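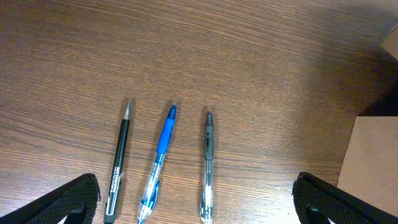 FOR IMMEDIATE RELEASE
8 June 2022

Drurko cuts its desk pen range and drops the word "ergonomic" from its catalogue

Drurko, the office and school stationery supplier, will sell far fewer everyday pens from the end of June and will stop repeating several claims that pen makers like to print on the packet. The change follows a long look at what its customers put on their desks, what they pick up first and what they leave in the drawer.

The pens that remain fall into three plain groups: a slim black pen with a metal point, a clear retractable gel pen with a coloured rubber grip, and a clear retractable pen with a grey grip. Most people who write at a desk for any length of time will be served by one of these. Drurko sees little reason to believe that the other several shelves of pens, with their comfort zones and flow systems, served them any better.

"We have spent years passing on claims we had never checked," said Benedita Baptista, head of buying at Drurko. "A grip gets a new name and the price goes up. I asked suppliers what had changed in the pen and in quite a few cases I got the brochure back again. So I started asking for the old pen and the new pen, side by side, no packaging, and asking people in the office to tell me which was which. They mostly couldn't."

What was tried, and what it doesn't show

Drurko placed mixed sets of pens in 40 workplaces, among them surveyors' offices, two dental reception desks, a primary school staffroom and the sorting room at Bukhari, the parcel firm. Each place was given the same mix and asked to use the pens as it would any others. After 4 months the pens were collected, where they could be found, and around 600 came back.

The company would like to be careful about what is made of this. It was a buying exercise carried out by a firm that sells pens. Nobody measured the length of a written line, and pens that went home in a pocket may have been the best of the lot. Readers who want a figure for how much faster one pen is than another will have to look elsewhere, and Drurko suggests they ask hard questions when they find one.

What the returns did give was a fair picture of wear. Clips had snapped on some of the cheaper retractables. Rubber grips had picked up fluff and, on a few, had slid down towards the point. A number of slim pens came back with the printing on the barrel partly rubbed away, which seems to have bothered nobody except the people who had paid to have it printed.

Roswitha Hauser, who runs the returns bench, opened every retractable pen that no longer clicked. "The see-through barrels save me a lot of bother," she said. "If the spring has jumped I can see it before I've picked up a tool. And people using them can see how much ink they have left, or at least how much is in the tube. That's about as far as I'd go in praising them. Clear plastic scratches like anything else that lives in a bag with keys."

Claims that are going

From the next catalogue, Drurko will no longer describe an ordinary desk pen as ergonomic, fatigue-free, performance or professional. A rubber grip will be called a rubber grip. Where a pen has a dent or ridge for the finger, the entry will say so and leave the reader to decide whether their finger wants one.

"Smooth" has survived, after some argument. Prys Powell, who writes the catalogue, wanted it gone too.

"Every pen is smooth on the pad they give you in the shop," he said. "Then you try it on a delivery note that's been folded in four, or on a form with a shiny coating, and you find out. I lost that one. The agreement is that I can use the word only if we've tried the pen on cheap copier paper as well as good paper, and I have to say which."

Drurko is also wary of the newer claims about waste. Several pens offered to the company this spring were described as refillable, but the refills were sold only in mixed boxes, or cost nearly as much as the pen. These will not be listed as refillable. A pen will carry that label when a customer can buy the right refill, singly, from the same page.

Gel or ballpoint

The question that Drurko's sales desk hears most often is whether a workplace should move from ballpoints to gel. The company's answer is dull. Gel ink gives a darker line with less pressing and tends to run out sooner. It can smear under a left hand. Ballpoint ink copes better with thin paper and being forgotten about. Offices that sign a lot of things seem to like gel, and offices that write on carbon pads are often better off leaving well alone.

Hammad Malik, office manager at Nuvero, a lettings company that took part, had expected a clear winner and says he was disappointed.

"I wanted to be told to buy one pen and be done with it," he said. "What I've ended up with is blue gels at the front desk and black ballpoints everywhere else, and a rule that the two boxes don't get mixed. They get mixed. I do spend less, but I suspect that's down to someone finally looking in the cupboard before ordering more."

Drurko agrees with that last remark, awkward as it is for a company that sells pens. In a good number of the workplaces, unopened boxes turned up at the back of a shelf within the first few weeks. Anyone thinking of placing a large order is advised to empty the drawers on to a table first, lay the pens out in a row by type, scribble with each one and put the dead ones in the bin. It is a dreary half hour and probably worth more than a discount.

Desk sets withdrawn

The Mollby desk set, a matching pen, tray and rest sold by Drurko as an aid to concentration, is to be withdrawn when present stock has gone. The tray itself is a decent tray and will be sold separately. The company has seen no evidence that having pens lined up neatly on a desk helps anyone think, though it accepts that it helps them find a pen.

Wajid Swati, who looks after Drurko's trade customers, expects some complaints. "There are people who have bought the same oddly shaped pen for years and they'll be cross with me, and fair enough," he said. "I don't much trust a supplier who tells you that less choice is for your own good, either. We're cutting the range because it costs us money to store pens that sell slowly. If it also makes the page easier to read, fine — but I'm not going to pretend that's where it started."

Prices and availability

Prices for the pens that stay will not change in June. Drurko makes no promise beyond that. Pens being dropped will be sold at a reduced price until they are gone, in the original boxes, and will not be restocked. Trade customers with a standing order for one of these lines will be contacted and offered the nearest match, along with a single pen to try before they agree to anything. Blue, black and red ink will be kept in gel and ballpoint. Green will be kept in ballpoint only.

Customers who find that a pen does not match its new catalogue entry are asked to send the pen back with a note saying what is wrong with it. Postage will be refunded. The note may be written with any pen they like.

Notes to editors

Drurko supplies paper, pens and filing goods to small offices and schools. It does not make pens. Some of the pens used in the workplace sets were given free by their makers and some were bought at the usual trade price; the workplaces were not told which.

Workplaces taking part kept any pens they wished to and received no payment. A list of the catalogue words being dropped, with the plainer wording that replaces them, is available on request from the Drurko press desk. Benedita Baptista and Prys Powell are available for interview.

Ends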